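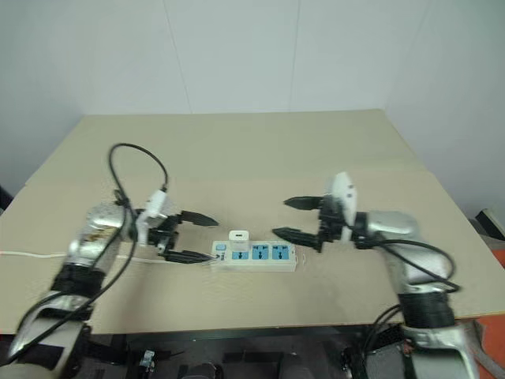 Review: the Corkach bench rules pack for two-arm cells

Corkach charges 400 pounds for a ring binder, a stack of laminated cards and a year of updates. I have paid more for worse, though the worse one came with a pen.

The pack covers small robot arms doing small jobs, such as getting a charger in and out of a power strip. Its best card is the one on live parts: strip dead at the wall before any metal or fingertip goes near a socket, and the switch on the strip itself doesn't count. Ceden's rival pack gives this one line on page 318, presumably as a reward for stamina.

The cable card is good too. Mains cord out of both arms' reach, arm cables tied with enough slack for a full wrist turn. Ours failed on the first point, with the white cord running behind the left wrist. I marked us down and sulked.

Less good is the "shared space" section, which wants a 10 cm gap between grippers at all times. Try handing anything over. Kleinschmidt's free sheet lets you close the gap at low speed, and I'd follow that.

The index is dreadful. "Stop button" is under M, for mushroom.

Worth buying if you have two arms and no rules. With one arm, get the free sheet.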